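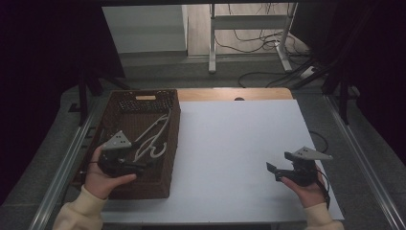
Plastic clothes hangers in a dark brown woven basket

Hanger tangling is the tendency of clothes hangers, once removed from a rod and placed together in a container, to become attached to one another. Two hangers are enough. The hook of one passes through the body of the other, and lifting either brings up both, along with anything else nearby that has an opening.

Thin plastic hangers with curved arms are considered the worst offenders, though wire models have their supporters. The container also plays a part. Openwork baskets offer a hook extra places to catch, while a plain box merely lets the hangers settle the matter between themselves.

The household writer Selamawit Adugna, in her pamphlet Bemuvov, sorted 156 reader letters on the subject and found 31 distinct methods of separation, most of them shaking. She favored laying the pair flat, turning one hook to face the other way and sliding the arms apart. Her critics pointed out that this takes longer than buying new hangers.

Storage on a spare rod prevents tangling entirely and is seldom practiced, the spare rod usually being full of coats. The Fuentealba stacker, a upright post sold by mail order, held 300 hangers in theory. Owners generally kept it in the closet behind the basket.

See also: Coat rack; Extension cord; Junk drawer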